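Duvet covers, part two: the white one

11 October 2023

The old cover gave out in May, along the button edge, and I have been using two replacements in turn from then on. The first was dealt with in the previous post. The second is white with a thin dark piping, bought from Grandmont, 200 cm wide, closed with a row of 6 buttons at the foot.

The filling is the same duvet as before, a Bikuvholm, medium weight. It measures slightly less than the cover in both directions. Mirjana Leka commented last time that a small duvet in a large cover always migrates to one end, and she is right. After one night most of the filling is in the upper half and the lower half is nearly flat cloth. Corner ties fix this. The Grandmont has loops inside but no ties, so I cut four lengths of cotton tape and sewed them to the duvet by hand.

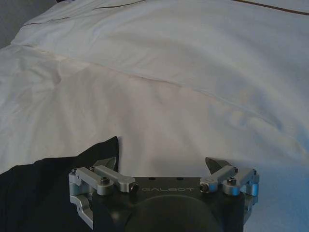
White cover with the dark piping, creased. Black fabric at lower left.

Creasing is moderate. I wash at 40 and take it out of the machine at once, then hang it over two lines with the opening downwards. Left in the drum for an hour it sets into hard folds that need the iron. I don't iron bedding otherwise.

The piping was my main doubt. Dark trim on white cloth can bleed, so the first wash was a cool one with a colour catcher sheet, which came out clean. No marks on the white so far. The piping does shrink a little more than the cloth next to it, and the edge puckers until it is pulled straight by hand while damp.

Black things go in a separate load. Lint shows on them after any contact with the cover, less with each wash.

Price was 48 in the sale, 78 before. Dušan Matić asked about the Delić equivalent. I haven't tried it. Pillowcases next.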